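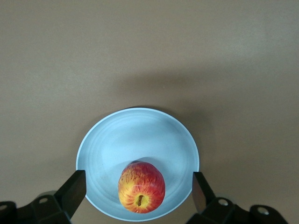

Packers at the Prins fruit shed in Kestville were told in November that the sorting arms would take over the lifting and leave the judging to them, and one packer of long standing said that was mostly how it had gone, though she missed the chat on the old line.

The shed employs 137 people and now runs 7 arms, all on apples. Staff who used to place fruit by hand check it for bruising and colour instead, and swap stations every two hours. Prins said no jobs had been cut, but 12-hour shifts at harvest have ended and so has the overtime that came with them.

The union wants a new pay grade for workers who reset the arms when they stop - a task that now falls to whoever is closest. Talks resume next month.

A second shed, at Dremville, packs over 200 bins a day and is still done by hand.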